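4. Preparing the Table Task

This section applies to student teams using the Pendisholm two-arm platform in the practice area. Complete Section 3 (Power and Network) before continuing. A mentor must be present whenever the arms are enabled.

4.1 Placing the table

1. Move the work table into position in front of the robot and lock it in place.
2. Confirm that the tabletop is level and free of tools, drinks and loose paper.
3. Lower both arms to the rest position from the Camemus control panel. Do not push the arms down by hand.
4. Check that the hand cables follow the outside of each forearm and have enough slack for the wrist to turn fully.

CAUTION: A cable that pulls tight during a wrist turn can damage the connector. Stop the program and report the fault to the lab supervisor, Ingrid Iwasaki.

4.2 Setting out the objects

5. Place the plate near the front edge of the table, within reach of the left hand.
6. Lay the package flat on the right side, printed face up. Packages used in practice must weigh no more than 149 grams.
7. Select profile 43 on the control panel and press Load. The profile name should appear in green before you go on.
8. Raise both hands to the ready position. Keep the speed setting at 500 or lower for the first run. Teams that have passed the mentor check may use settings up to 700.

NOTE: Profile 43 replaces the profile issued in March. Delete any older copy from the team drive – the two are not compatible.

4.3 Checking the hands before a run

9. Compare the table with the reference view. The left hand is upright beside the plate with its fingers slightly curled, and the right hand is extended over the package.

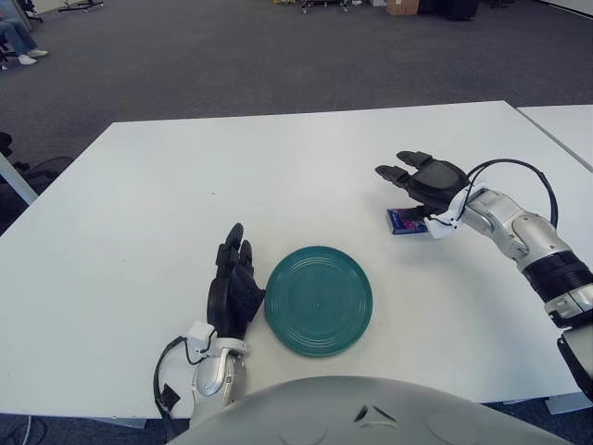

Photo: Mei Tillman / Drevo Student Robotics Program

10. If either hand is out of position, return to step 8. Do not correct the fingers by hand while the arms are enabled.
11. Ask all team members to stay clear of the arms. Observers may remain seated beyond the table.
12. The operator announces "Arms live" and waits for the mentor to reply before pressing Start.

CAUTION: The person at the stop button has no other duty during a run and may not record scores.

4.4 After the run

13. Return the arms to rest, disable them, and enter the result in the team log. Both the operator and the mentor must initial the entry.

Questions about this section should be sent to Darnell Sorensen, Program Office.

Section revised Nov 2, 2025.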